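Emunis Olton
News
Thursday, May 1, 2025

Brerora gripper gets new finger pads and a faster morning check

The Brerora hand-held gripper is back in daily use at the Emunis workshop on Sutherland Street, and it has never felt better in the hand. New pads went on both fingers last week, the camera mount was rebuilt, and the marker cubes have been remounted and measured again from scratch. The whole morning check now takes 20 minutes. Anyone who remembers the old routine, with the laptop balanced on a chair and the tape measure going missing, will know what a treat that is.

Brerora is our tool for recording how people pick things up. A person holds the gripper, squeezes the trigger and does an ordinary job with it at an ordinary table, and the recordings are later used to teach a robot arm the same motion. It gets passed from hand to hand all day and set down on whatever is nearest. In April it logged 465 recordings, a record for Olton and more than the original pads were ever going to put up with.

The pads were the first thing to go. Both had worn smooth near the tips, right where the fingers meet, and people had started squeezing harder to make up for it. You could see that in the data before you could feel it in the tool. The finger opening kept dropping to fully closed on soft things, then springing back. We had been blaming the trigger for two weeks and had even taken it apart once. Sorry, trigger.

Changing a pad is a nice little job once you have done a couple. The finger comes off first. Trying to do it in place is tempting, and everyone who has tried has ended up with a pad on crooked. The old adhesive gets peeled with a plastic scraper, the face is wiped and left to dry, and the new pad is pressed on from the base toward the tip so no air is trapped at the end. After that the finger sits in a clamp overnight. We put ours in before lunch one day, got impatient by four o'clock, and had to do the left one over again.

With both fingers back on, the tips are closed on a strip of printer paper. If the paper slides out from one side, the finger on that side is loosened a quarter turn, nudged and tightened again. Ours took three tries. When it finally gripped evenly all the way across there was a small cheer at the bench, and the strip of paper is now pinned up over the sink.

Then the opening has to be set again in the software. Fresh pads are thicker than worn ones, so the old closed position is wrong. Close fully, save, open fully, save, then run the fingers back and forth a few times while watching the trace on the screen. It should be a clean slope up and a clean slope down. A flat step at the bottom means the closed position was saved with the trigger only partway in, and it is worth going back and doing it over right then.

The marker cubes took more patience. Their patterns let the cameras in the room work out where the gripper is and which way it is turned. Our old brackets had a bit of flex in them, hardly anything, but on a quick wrist turn it was enough to make the tracked position wobble. The new brackets are shorter and stiffer, with a pin as well as a screw, so a cube can come off for cleaning and go back on in the same spot. We took 164 check readings after refitting, moving the gripper through every corner of the working area, and the wobble is gone. Gone! We ran the worst corner again the next morning just for the pleasure of it.

Please keep fingers off the printed faces. A thumbprint dulls the black and a smear of anything shiny throws a glare spot under the ceiling lights. Pick the gripper up by the grip and hand it over grip first.

The camera mount is the part of the rebuild that most people will never notice, though it was the longest job. The wide lens looks out past the fingers and takes in most of the room, which is great for recording and merciless about a loose mount. Tilt it a hair and the fingers sit in a different place in every recording from then on. The new mount has a stop at the back, so the camera slides in until it touches and gets tightened there. There is also a transparent overlay on the laptop with the outline of the fingers drawn on it. In the morning you bring up the live view, lay the outline over it, and see straight away if anything has moved overnight.

Food days need their own routine. Fruit is a wonderful thing to practice on – soft, heavy at one end, slippery – and juice gets everywhere. The pads have a fine texture, and sugar dries in it. A soft toothbrush and warm water will clear it if the job is done the same day. Leave it until the next morning and it sets like varnish, and the fingers start to stick on release. Solvent is out, as it lifts the edges of the pads. Wipe the lens last, with a clean cloth that has not been near the pads.

Here is the morning check as it now hangs by the door:

Look over both pads for lifted edges and dried food.
Close the fingers on the paper strip, left side and then right.
Press each marker cube gently. It should not move at all.
Clean the lens and lay the outline over the live view.
Open and close five times and look at the trace.
Make one short test recording at the white table and play it back before starting the day.
Write down anything odd, even if it went away by itself.

The last line is there at the request of the people who do the repairs. The step in the trace had been seen by at least three of us before anyone wrote it down, and each of us thought it was just our own grip.

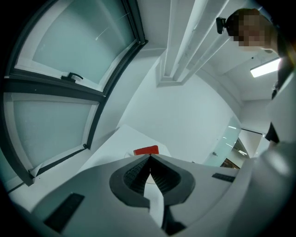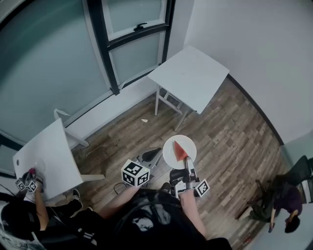 First picture: looking out past the gripper's fingers toward a red object on the white table. Second picture: a slice of watermelon held in a hand-held gripper at a round white plate.

Spare pads are in the second drawer at the repair bench, already cut to size, with the plastic scraper and the small clamp. When you open the last pack, put the empty sleeve in the tray on top of the cabinet and more will be ordered. The old brackets have been kept in a labeled bag for anyone who would like to compare. Pick one up and bend it between finger and thumb – you will feel the flex right away.

The next job on the list is the trigger spring, planned for later in May. It works fine as it is, but it is noticeably stiffer than it needs to be, and after an hour of picking up small things your forefinger knows it. Two lighter springs are on the bench for trying out. Stop by any afternoon, give both a squeeze and mark your favorite on the sheet. Left-handed users are especially welcome, as every opinion so far has come from right hands.

Drawings for the new bracket and camera mount are on the shared drive in the Brerora folder, along with the finger outline for the overlay. The outline only fits our lens, so other workshops will need to trace their own.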